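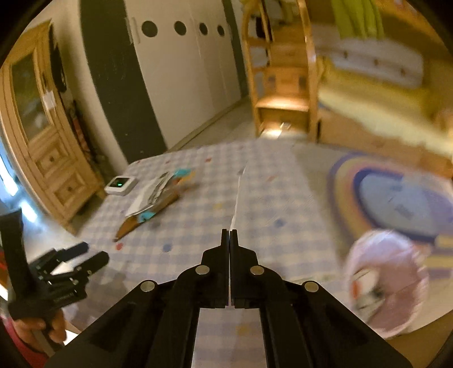

Skelluvley Residents' Board – Shared Dining Room

Ji-hoon Moon
Posted 13/07/2020
Members are reminded that tables must be cleared by 5 pm. Packaging should be taken away and the checked cloth left in place.

Cheon591
I must object to the last point. Cloths should be shaken and folded after each sitting.

Seul-gi Ok
Folding leaves creases – the cloth was bought to stay on the table until November.

Cheon591
Then may we at least have a second one?

Ji-hoon Moon
The request is noted. Wrappings remain the responsibility of whoever opened them.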